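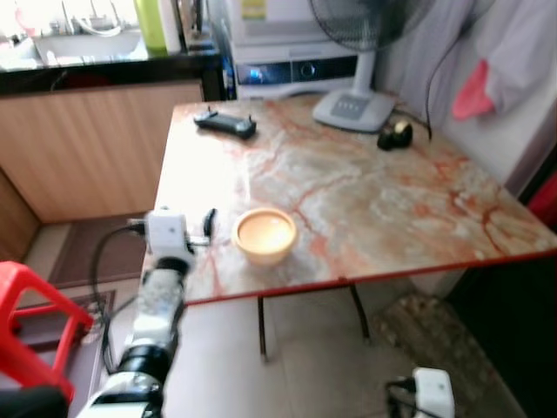 Hi Soledad, I owe you the April update on the Drarkia kit, so let me start with money. We've spent 2,000 of the grant so far -- 800 on the second pair of grippers and the rest on the subscription and spare cables. Akua has the receipts.

The kit is nicer to live with than I expected! Mawuli had both arms talking to the Lindex software by lunch on Wednesday, and the manual (mostly) told the truth. My gripe is still the cable clips, which pop open whenever an arm reaches far forward. I've written to Zikton, who sell the thing, and they're sending a stiffer set.

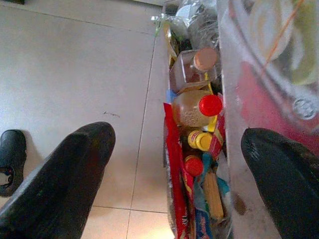
Grasp planning is where most of our hours went. The stock settings treat every item as a box standing on its own, and that's fine until you try them on real shopping. A small jar lying on its side, a bottle with a bright red cap, dry spaghetti in a clear wrapper, all packed into one narrow row -- the planner wants a finger's width on both sides and there just isn't one. Abena is writing a gentler approach that comes in from above, and I'd like another month on it. 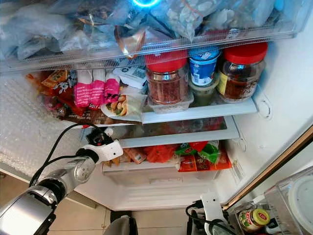 Can the kit run a full session without someone standing by?
We're not there yet, and I wouldn't promise it for this grant period. The emergency stop has to stay within reach, and the kit pauses for a person whenever it loses a grip.
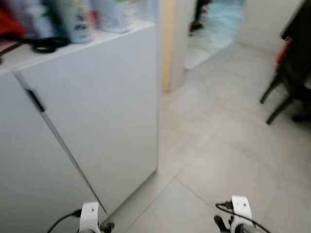
Page last changed: Wednesday, 3 p.m., by Akua Owusu

Next up is moving between rooms. The base takes doorways slowly, and I'd like to try the Quartey wheels, which cost 700 for the set. That fits in what's left, but it's a change from the plan you approved, so please tell me yes or no before I order. Wafula can send the quote over if you want to see it.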